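Rivex Parallelgreifer G5 mit Handgelenkkamera

Startseite > Greifer > Elektrisch > Zweifinger

Artikelgruppe: Greifer für Leichtbauarme
Hersteller: Rivex
Vertrieb und Service: Hoekstra Automation, Standort Staltley

Der G5 ist ein elektrischer Zweifingergreifer für kleine und mittlere Leichtbauarme. Er wird einzeln oder im Set mit Kamera und Anschlusskabel geliefert. Gedacht ist er für wechselnde Einzelteile: Flaschen, Dosen, Röhrchen, Beutel, kleine Schachteln.

Technische Daten
Hub gesamt: 13 cm
Greifkraft: einstellbar in 9 Stufen
Kabellänge: 345 cm
Schutzkappen für die Finger: im Lieferumfang
Gewährleistung auf den Antrieb: 5 Jahre

Vergleich mit dem Vorgänger G4
Der G4 hatte dieselbe Mechanik, aber starre Fingerspitzen. Bei runden Behältern mit glatter Oberfläche musste die Kraft deshalb recht hoch eingestellt werden. Die Finger des G5 geben an der Innenseite leicht nach, kleine Flaschen sitzen damit auch bei niedriger Stufe fest. Für flache Teile wie Karten oder Bleche bleibt der G4 die bessere Wahl und ist weiter lieferbar.

Kamera
Die Kamera sitzt am Handgelenk oberhalb des Greifers und blickt auf den Arbeitsbereich vor den Fingern. Bei Fensterplätzen empfehlen wir die automatische Belichtung, da der Schatten des Arms über die Arbeitsfläche wandert. Durchscheinende Folien erkennt die Kamera schlechter als feste Behälter. Wer überwiegend Beutel greift, sollte zusätzlich eine feststehende Kamera einplanen.
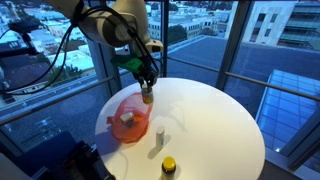
Die Kabel werden außen am Arm geführt und brauchen an jedem Gelenk genügend Spiel. Zu straff verlegte Leitungen waren beim G4 die häufigste Ursache für Reklamationen. Kabelhalter liegen bei, weitere können nachbestellt werden.

Steuerung
Der Greifer läuft mit dem Controller Preltstead ab Softwarestand 9. Ältere Stände erkennen ihn als G4, die Kraftstufen lassen sich dann nicht einzeln anwählen.

Probestellung
Der G5 kann vor dem Kauf leihweise getestet werden. Bitte bei der Anfrage den Armtyp und die zu greifenden Teile angeben.

Zubehör: Ersatzfinger, Flanschadapter, Kabelhalter, Kamerahalterung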